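Filed under: Home & Money / Threads

Rhona Urquhart

1/ I have now read the Parkden "Capsule Home" plan twice, the free version and the version you pay $42 for. I have questions. Mostly about the $42.

12 replies · 88 likes

2/ The pitch goes like this. You own too much, it makes you tired, and a paid stranger will tell you which 71 things a grown adult needs outside the kitchen. Seventy-one. I looked all through the guide for where the number comes from. There's no source. There's a watercolor of a fern.

3/ Do socks count as one thing or two? The guide says "a pair is a unit." OK. Is a deck of cards a unit? A box of screws? A sheet set is apparently three units, which feels like somebody was padding the math on a Wednesday afternoon.

4/ Then comes the bin stage. Everything soft you can't decide on goes into a clear bin, lid on, for 15 weeks. If you don't open it, you donate it unopened. They're very firm on unopened. 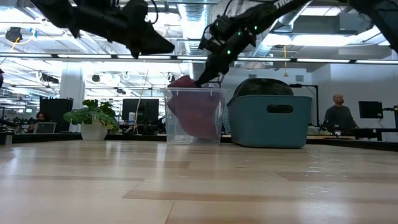
5/ Fifteen weeks from early December gets you to the middle of March. So the plan has you giving away your swimsuits, your beach towels and every short-sleeved shirt you own, on the grounds that you didn't miss them in January. I live in a place with winter. Of course I didn't miss them.

31 replies · 204 likes

6/ I put this to their help desk. A person signing as Brayden Melnyk wrote back that "seasonal attachment is still attachment." I don't know what to do with that sentence. I asked if he keeps a snow shovel in July and haven't heard back.

7/ My neighbor Agnes Rennie did the whole thing last year and I asked her to be straight with me. She liked it for a month. Then she bought a second set of towels, a raincoat and a bathroom scale to replace the ones she'd given away. She figures she's out more than the guide cost, and the new towels are worse.

8/ To be fair to it, her hall closet does close now. Mine doesn't. I'm not saying there's nothing here.

9/ But look at who's selling the bins. Page 9 of the paid guide sends you to Watora for the "right" ones. Right how? They're clear and they have lids. I have bins like that from the hardware store and as far as I can tell my sweaters haven't noticed.

19 replies · 140 likes

10/ Folks keep telling me a clear bin beats a cardboard box because you can see what's in it. Sure. You can see the outside layer of what's in it. Past that it's still a pile of laundry with a better view. 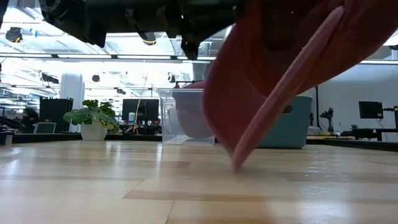

Soft pink thing, still undecided.

11/ Ross McIver asks below if I've tried the Bergeron method instead. I have! That's the one where you fold everything into thirds and stand it on its edge. It works great on T-shirts. It doesn't work on anything floppy, anything big or anything that belongs to my husband.

12/ Also the Bergeron book wants an entire weekend with the phone off. Whoever wrote that doesn't have a kid with a ride to catch.

13/ What bugs me in all of these is the before-and-after. The after is always the same afternoon. Show me the after in October. Show me that shelf when somebody's had the flu. I'd pay $42 for that picture.

44 replies · 317 likes

14/ And the "studies show" line. The guide says clutter costs people over an hour a day. Whose hour? Measured how? I lose an hour a day, but I lose it on my phone, reading threads about closets.

15/ Angus Galbraith says I'm being hard on a harmless hobby. Maybe. I'd go easier if the plan didn't have you throw things out first and think second. People giving away good winter coats in a hurry isn't harmless to the people who then have to buy coats.

16/ What I do, for the three of you who asked: one shelf at a time, and I quit when I'm bored. If I can't decide, it goes back where it was. No deadline. Costs nothing. Makes a terrible book.

17/ I did get rid of two lamps and a bread machine that way, so don't tell me it doesn't work. The closet door is a separate issue. I think it's the hinge.

18/ Somebody just sent me a link to Deruvard, which as far as I can make out is this same plan with an app and a monthly fee. I'll read the free part. I'm not promising more than that.

27 replies · 163 likes · 22 shares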